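Wednesday, October 6, 2021
Drometti trial, demo data service (Tratura). Notes: Desta G.

Their sheet promises 500 clips of "cluttered household tasks" for training our arm. Hiwot and I went through 18 today. Cord reel and storage box set.
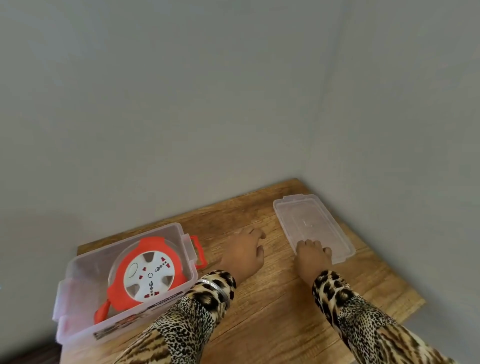
Reel in box, lid off to the right.

Fine for rigid parts. Clear lid on wood grain is a fair test for our depth code, which I expect to fail it.

Cable is where I stop believing the brochure. It lists "deformable objects, fully labeled." Labeled how? I found no cable state in the files, only a task name.

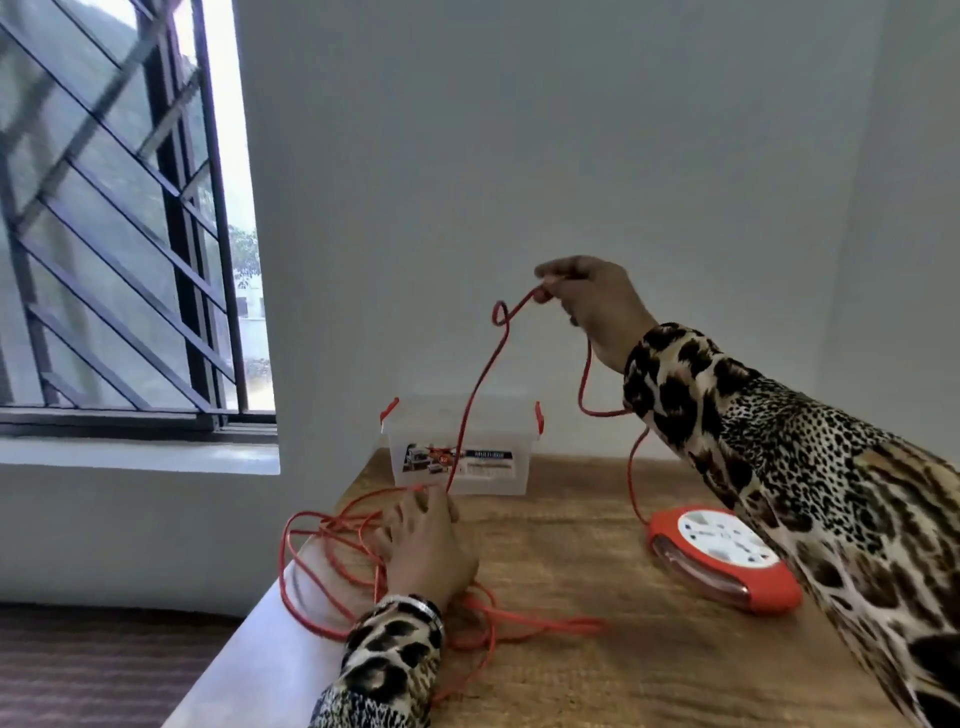
Red cable, one hand up, the other on the tangle.

Asked Mitiku to get a straight answer from them before we pay for the other 2 sets. Price still open.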